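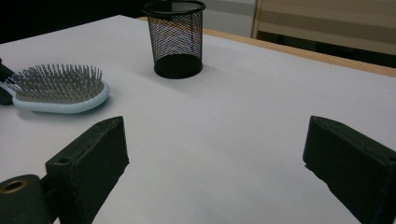
Two black gripper fingers, open wide, with a hairbrush and a wire-mesh pencil cup on the table.

How Do You Teach a Gripper Good Manners?

Think about the last time you picked up an egg. You probably didn't stop to plan it. Your fingers opened just far enough, closed gently, and up it came (we hope!). You've had years and years of practice, starting back when you were a baby and dropped your spoon on the floor again and again while some patient grown-up kept handing it back to you.

A robot has had no babyhood at all, so people have to show it how things are done. One way is for a person to hold a gripper in their own hand and do a job with it, slowly, while a camera records what happens. Later on, a computer studies lots and lots of those recordings. At the Plernwood workshop, the team likes to make 300 recordings of a job before they let a robot arm try it, and for a tricky job they may make 1,000.

With that many recordings, everybody has to work the same way, or the poor computer gets muddled. So Plernwood has rules, and they are written on a big sheet by the door. There are 13 of them, and we won't go through them all, but these are the ones that Tülin Tatlı, who trains new helpers, thinks are the most important.

Start with your fingers open. Gripper fingers, that is! Every recording begins with the gripper spread wide and holding nothing, so the computer can tell where the job starts.

Look before you reach. Is there something tall near the thing you want? A pencil cup is easy to knock over with the side of a gripper, even when you were only going for the brush next to it.

Squeeze only as much as you need. A hairbrush has a nice firm handle, but the pins on the other side can bend, so helpers are asked to go for the handle. Wire mesh can get dented too. If you squeeze a pencil cup very hard you may end up with a pencil oval.

Keep real hands out of the way. One person works the gripper, and anyone else who wants to move something on the table says "Hands in!" and waits to hear "Okay!" before reaching. Grown-ups have to say it too, even the boss.

Keep your mistakes. Now this one surprises people. If you drop the brush, you don't throw the recording away and pretend it never happened. You mark it with the word "dropped" and carry on. Erhan Dağdelen, who looks after the recordings, has one numbered 147 in which he missed the same cup over and over, and he still shows it to visitors.

Ask before you record. Names on envelopes, family photos and people's faces don't belong in a recording unless the people they belong to have said yes. Helpers clear private things off the table first.

You can try some of this at home with a pair of kitchen tongs (ask first, please) and a few things that won't break. Pick a starting spot, open your tongs wide, and move one thing from one side of the table to the other. Then let a friend have a turn following exactly the same rules. Did you both grab it in the same place? If you didn't, talk about it, and write a rule of your own.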